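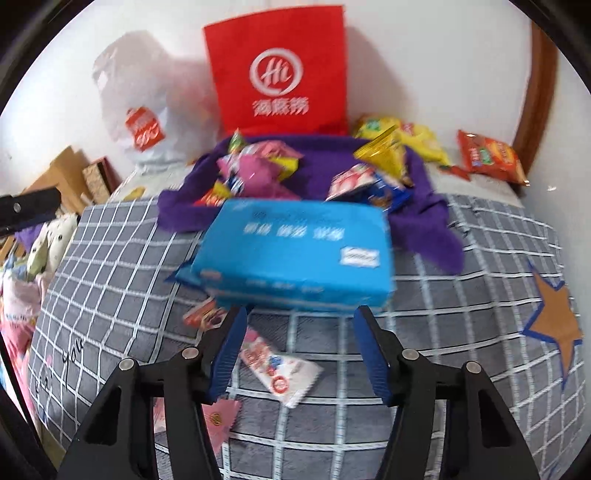
*Open wide! The gripper's blue finger pads close to a blue box, with colourful snack packets behind.*

## Who teaches a robot to pick up crisps?

People do! Picking up a packet is easy for you, but it's really tricky for a robot. Some packets are slippery, some are squashy, and a box needs a different sort of grab from a bag.

At Jarman, a warehouse in Irkholm, 18 people pack snack parcels for shops and schools. Tudur Parry has packed them by hand for seven years. Now he spends his mornings with a gripper, a tool with two jaws that open and close like a crab's claw. He holds it himself and uses it to pick things up, over and over, while a camera on the tool records every move. A computer studies the recordings, and bit by bit the robot learns to copy him. One job might need 500 goes!

The robot arm is called Trimira. It does the heavy, boring part: lifting packets into boxes, over 80 an hour. Tudur's back is very happy about that.

So what do the packers do now? Some check the parcels and sort out muddles (Trimira still gets in a terrible tangle with carrier bags). Berwyn Kneath is learning to mend the arm, and she loves it. Not everyone was keen at first, and a few people worried about their jobs, so the packers meet the managers every month to talk about what should change next. In August they'll decide who gets to train Trimira on jars.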